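Print this item | E-mail this item

Brumholm workshop sets out parts procedure for used desktop computers

January 19, 2018
By Gerrit Segers

The Brumholm repair workshop has published its working procedure for stripping and refitting used desktop computers. The text covers the memory, processor, hard drive and expansion cards, and applies to all tower machines handled under the Follow reuse scheme. The scheme has taken in 989 machines from schools and offices in the Flovberg district.

Under the procedure, each tower is laid on its side with the side panel off, so that the main board lies flat and the slots face upwards. Cables to the drives are left in the case where their length allows. Memory modules are released at the end latches and lifted straight up, without rocking.
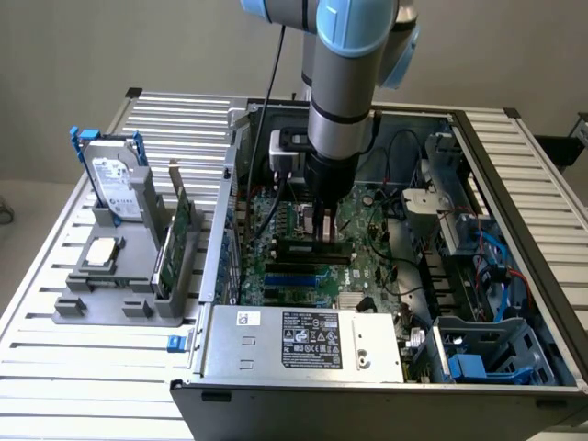

An open Dell desktop on the bench, with the memory slots above the two blue PCIe slots. The parts holder stands to the left.

Parts that leave the case go into a grey holder beside it. The holder has a separate place for each kind of part: drives and cards stand upright, and the processor lies flat in a recess. Jeanine Vermeulen, who wrote the procedure, said that loose parts on the bench had been the main source of mix-ups between machines.

"A drive and a processor from the same tower should stay within reach of that tower until both are logged," she said. "The holder is sized for one machine. If it is full, the next case stays closed."
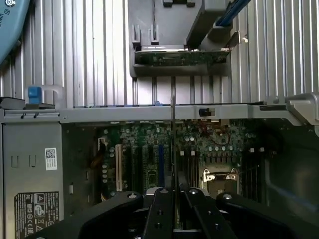 Drive brackets and their latches are to be checked before a drive goes back in. A cracked latch is replaced from stock, and a bent bracket is set aside for the metalwork bench. The power supply remains in the case throughout unless it has failed its load test, in which case the whole unit is changed and the old one is labelled with the machine number.

The processor section is the longest. The retention lever must be fully raised before the chip is lifted, and the chip is held by its edges only. An empty socket is inspected under a lamp for bent contacts. Old thermal paste is removed with a lint-free cloth before the chip is refitted.
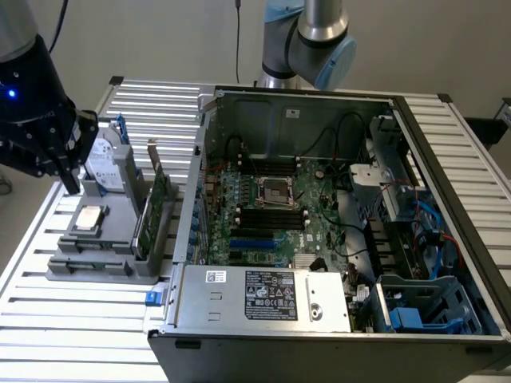 Hard drive, processor and expansion card in the parts holder, next to a case with its processor socket empty.

The workshop will use the procedure on 2 benches until the end of February. Birhane, which supplies the stock records software, will then add a parts check to the intake form. Copies of the procedure are held at the workshop desk.

Recent items
Follow scheme: collection points in Flovberg
Sorting used power leads by plug type
Brumholm workshop opening hours

Contact the news desk | Copyright Flovberg District News | Back to top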